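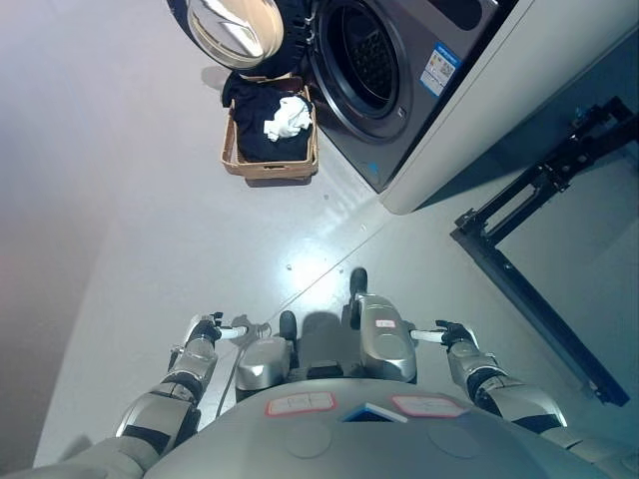 bolteo-approach

README, last touched 20/01/2025

Hello! This is the bit of the Bolteo stack that decides where the robot should put its feet before it does anything clever with its hands. I split it out of the main Levstead repo in December because I was fed up with rebuilding the whole planner every time I moved a footstep by a couple of centimetres.

You give it a target (a washer opening, a shelf, a basket rim) and the current head camera pose, and it hands back a short list of footsteps plus a torso lean. The arm planner lives in sowerby-arms and you'll want that checked out next to this one.

Getting going

Copy config/default.yaml to config/local.yaml and set robot_name. Then run make approach, and make check if you want the tests as well. There are 106 of them and the slow ones are all in test_replan — go and put the kettle on.

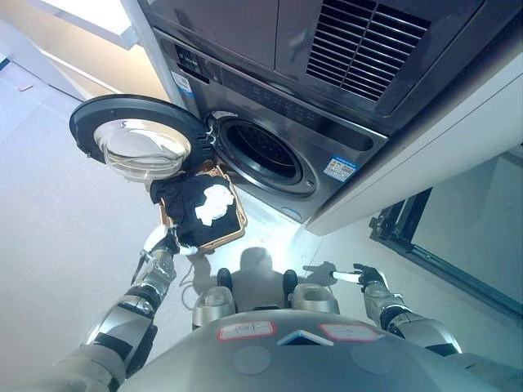

Basket handling is the newest part and the part I trust least. The rim fit works on the top edge only, so a garment hanging over the side eats into the points it has to work with, and dark cloth gives us rotten depth at the best of times. If fewer than 9 rim points survive the filter we throw the fit away and ask for another look. You can lower min_rim_points, but please don't commit it!

Things that still bite

Open porthole doors. The glass comes back as a hole or as a blob depending on the light, so I fit the outer ring and treat everything inside it as solid.

Shiny floors. Reflections turn up as phantom obstacles. Set floor_clip to 3 and most of them go away.

Self-masking. The torso mask was drawn for the Grilumstead head mount (the old one was set lower) so redraw it with tools/mask if yours differs.

Replanning is capped at two tries, then it stops and waits for you.

Issues and patches welcome, small ones especially. Please attach the log as well as the traceback.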